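Chapter 10
Staling and Shelf Life of Baked Goods

Bread begins to stale as soon as it leaves the oven. Staling is a change in the structure of the crumb, and it takes place even when no water is lost. During baking, starch granules take up water and swell. On cooling, the starch molecules slowly line up again and form crystals. The crumb becomes firm, and the crust, which draws moisture from the crumb, turns leathery.

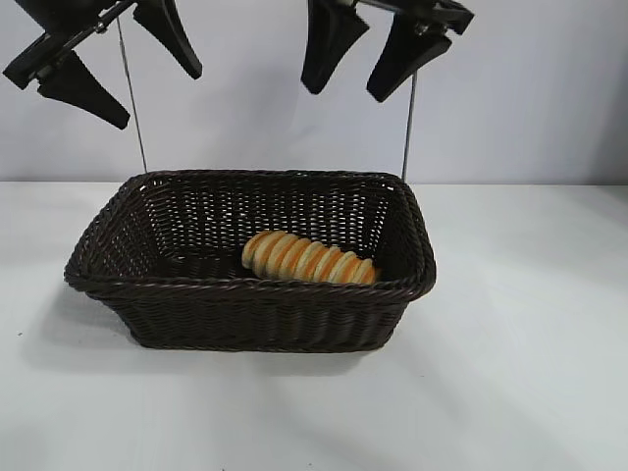
The rate of firming depends on temperature. It is fastest just above the freezing point, so a refrigerator shortens the eating life of a plain loaf while slowing the growth of mold. Fat and sugar both delay firming. Enriched doughs are treated separately in Section 10.3.

Two measures are used in this chapter. The Bollel number is the force needed to press a crumb sample to a set depth. The Birhane interval is the time, in hours, for that force to double. For the white pan loaf in the Birkthorpe trials, the interval was 33 hours at room temperature. Storage methods are compared in Section 10.4.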